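Support > Membership systems > Mailings and meeting notices > Closed tickets

Branch meeting notices not reaching Sonmont members

Status: closed
Opened by: Chun-yin Cheung, branch secretary, Sonmont
Product: Truva membership database, mailing module
Priority: high
3 comments | 2 shares

Problem as reported

The October notice for the Sonmont general meeting was sent from Truva to the whole branch list. Roughly 600 members should have had it. By the afternoon I had calls from stewards at the bus depot and the cold store saying that nobody on their shifts had seen anything. The agenda includes the pay claim and the election of delegates to the Erkosstead regional conference, and under the branch rules a meeting can't vote on either if notice wasn't properly given. I need to know who has had it and who hasn't, and I need it resent before the notice period runs out.

I have checked my own inbox and spam folder and it isn't in either. The notice shows in Truva under Sent Mailings as complete.

First reply from support desk

Thanks for the report. Please don't resend yet. If the first mailing is sitting in a queue somewhere, members will get it twice, and if you edit the agenda in between they will have two versions.

Could you send us:
- the job number from the Sent Mailings page
- the name of the list you picked
- whether the notice had an attachment, and its size
- one member's address that should have received it (send this by the private message form, not on the ticket)

Reply from branch

Job number and test address sent privately. The list was "Sonmont all, paid up". There was one attachment, the agenda with last meeting's minutes, as a PDF. I don't know the size. It was scanned at the regional office so it may be large.

I should add that the status column has a green tick in it, and that is why I assumed everything had gone out. 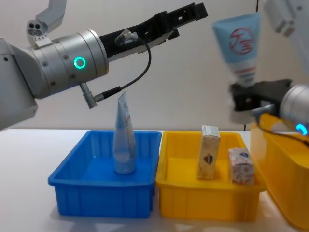
The green tick in the status column causes a lot of tickets, so a note on it for anyone reading later. It means Truva has finished building the mailing and has passed it to the mail relay. It carries no information about delivery. Read it the way you would read the green ring on the silver wrist of the left-hand arm in the photo: the light is on, and the gripper in front of it is still holding nothing. For delivery you need the relay report, which is under Mailings, then Reports, then Relay, and is only visible to users with the officer role. Chun-yin, your account has that role but the menu was switched off when branches were merged. We have switched it back on. Log out and in again to see it.

Findings, first pass

The relay report for the job shows 22 messages accepted and the remainder marked "held, over limit". The 22 are all on the regional office's own mail domain, which has no size limit set. Everything else has stopped at Brophy, the relay used for outside addresses.

Nothing has been lost. The held messages are still there and can be released or deleted.

The attachment is the cause. It was scanned in colour at a high setting and is over the limit Brophy applies to bulk mail. A single message with the same file would go through, so test sends to one address will look fine. Please don't rely on them for this fault.

Steps taken

We deleted the held messages so that none of them could be released by mistake. We then uploaded the agenda to the members' area of the branch page and sent Chun-yin the link. The minutes went up as a separate file, rescanned in black and white.

Chun-yin rewrote the notice with the date, place and agenda items typed in the body of the message and the link underneath. The wording was checked against the branch rules by the regional organiser, who confirmed that a notice in this form is valid as long as the agenda items themselves are in the message.

The new mailing left Truva at 4.10 pm. It took 35 minutes to clear the relay.

Reply from branch

Stewards at the depot and the cold store both confirm it has arrived. I have had it myself. Three members have replied asking why the agenda is a link now and I have told them.

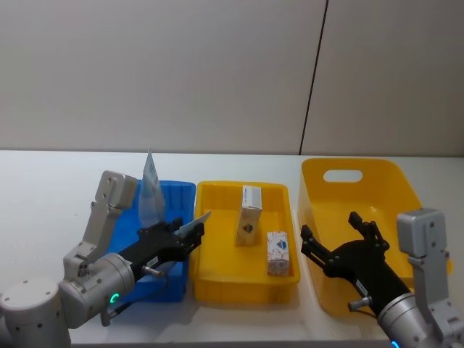 The other thing I wanted to raise is the members who have no email address on file. They normally get a printed letter, and I can't tell from Truva whether the letters were run off the first job, the second, or both. If it was the first, the letter will say "see attached" and there will be nothing attached.

Findings, second pass

Letters were produced from the first job only. They had not been posted. The regional office post room has the batch and has been asked to destroy it. A new batch from the second job has been printed, with the agenda and minutes on the back, and went in the evening post. The posting record has been added to the branch file in case the notice is challenged at the meeting.

Changes made

1. The relay report is visible again for officers in all merged branches.
2. Truva now gives a warning when an attachment to a bulk mailing is over the relay limit. It is a warning only and can be clicked past.
3. The status text beside the tick has been changed from "Complete" to "Passed to relay".

Outstanding

Branches have asked for the letter run to be held until someone approves it. That is logged separately as a change request and has no date yet. Until then, check with the post room before resending any mailing that includes members without email.

Ticket closed with the agreement of the branch.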